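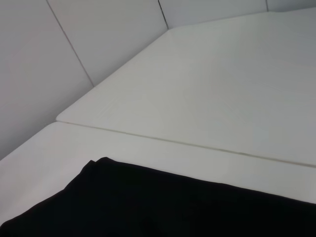
# Skunus Edge 2: cloth perception module

Skunus Edge finds the outline of a piece of fabric from a wrist camera and hands your planner a list of grasp candidates. It does not fold laundry. Plenty of products in this category claim to, and we've tested enough of them at Barnusgate to be wary of the word "solved."

**What you get**

- Edge and corner detection, with a confidence score for each candidate
- Flags for doubled-over corners, which version 1 happily reported as real ones
- A ROS 2 node and a plain Python API
- 433 labeled test views, so you can check our numbers yourself

**Where it struggles**

Dark cloth on a pale table is the easy case. The outline comes out clean, but the interior gives the detector very little, and soft creases in black fabric are often missed. White on white is worse. Seams between table panels used to be picked up as hems; the new filter removes most of them, and you should still mask your table once during setup.

If the cloth runs out of view, the module reports an open contour and won't guess at the rest. Some customers dislike this. The Teixeira planner plug-in will guess for you, at your own risk.

**Requirements**

Calibrated RGB camera, 9 GB of GPU memory, Ubuntu. Depth is optional and on thin fabric rarely earns its cost.

**Licensing**

$2077 per workcell, with 11 months of updates. Sold through Jisdale. Ask for the trial and run it on your ugliest fabric first.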